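Bench notebook, cell 2
September, started 9:40

Carrying on with the gripper comparison. Left arm now has the Trevadeck tapered fingers refitted after the re-glue, right arm has the Mengal set. Both are parallel jaw, same stroke setting, same close speed. Controller is the Utham build Razia put on last week, config 3187. Did not touch gains.

Question for this session: whether a peg handover between the two arms depends on which finger set is giving and which is receiving. Single-arm picks are already in the earlier pages and I'm not repeating them, except as a warm-up.

Setup notes

Wrist cameras: both on the printed brackets. Left bracket had worked loose again, one screw half a turn out. Tightened, threadlocker on, re-ran the hand-eye calibration on that side only. Right side left alone. Residual on the left came back inside our limit on the second attempt. First attempt was bad because I had the calibration board under the lamp and it glared.

Zeroed both arms with the mechanical stops, then checked by bringing fingertips together over the middle of the table. Small vertical offset between tips, right side low. Corrected in software with a tool offset and did not shim the base. If it drifts, the base bolts on the front rail are the first thing to check.

Force limit at 30 percent for both grippers. Exposure locked on all cameras. With auto exposure on, the wrist views pump when the fingers come close to the black tabletop and the peg detector loses the blue ones first.

Procedure

Pegs dumped in the middle, mixed colors, no attempt to orient them. Left picks, lifts, moves to the handover pose, holds. Right approaches, closes, left opens after the delay, right retracts and releases over the table. Then the same with the roles swapped. A handover counts as good if the peg is still in the receiving fingers after the retract. Anything that needed my hand on the pendant counts as a fail.

Delay between right closed and left open set to 400 ms to begin with.

Observations

1. Standing pegs are easy for both finger sets. Lying pegs are where they differ. Trevadeck fingers get under the rim more cleanly. Mengal tips tend to ride up and push the peg along, and if there is a neighbor it gets pushed too.

2. Giving side matters more than receiving side. When the Mengal set gives, the peg is often tilted by the time it reaches the handover pose, and the receiver closes on an edge. When the Trevadeck set gives, tilt is small enough that I can't separate it from camera error.

3. Approach angle at the handover. The forearms get close to each other and the planner slows down hard. Raised the handover pose by 3 cm and pulled it slightly toward the back of the table. Better clearance at the wrists, and the slowdown is gone on most runs. Estíbaliz suggested this in review and I should have tried it before changing anything else.

4. Coiled cables. On the right arm the coil pulls on the forearm when the elbow is high. Shows up as a twitch on retract. Added a cable tie further back, twitch smaller but still present in the joint log. Needs a longer service loop - there is spare cable in the Altulton drawer.

5. Shortening the delay made drops more frequent with either set. Put it back to the starting value. Lengthening it gave no drops I could attribute to timing, but the two grippers fight each other while both are closed and the left current climbs. Staying where it is.

Not resolved

Whether the tilt with the Mengal set is tip shape or pad surface. Plan is to put Trevadeck pads on the Mengal fingers and run the same procedure. If the tilt goes away it's the pads. Mounting holes don't match, so this needs an adapter plate or tape. Tape first.

Razia wants the comparison repeated at a lower force limit before we order anything. Agreed, but after the pad swap, one change at a time.

Logs are in the cell 2 folder under the config number. Left-arm calibration file overwritten, old one kept with _prev on the end.

To do
- pad swap, tape version
- longer service loop, right arm
- recheck right tool offset cold, first thing
- ask Estíbaliz for the planner margin she used on cell 1

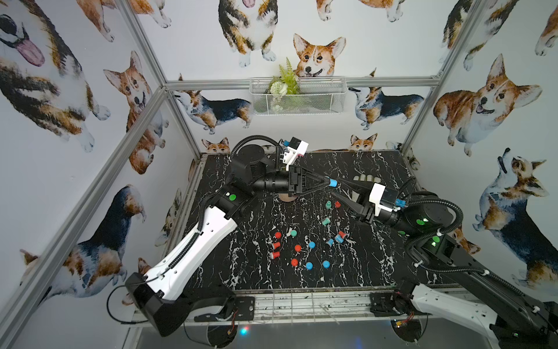 Handover pose, left arm giving. Blue peg in the left fingers, right gripper facing it.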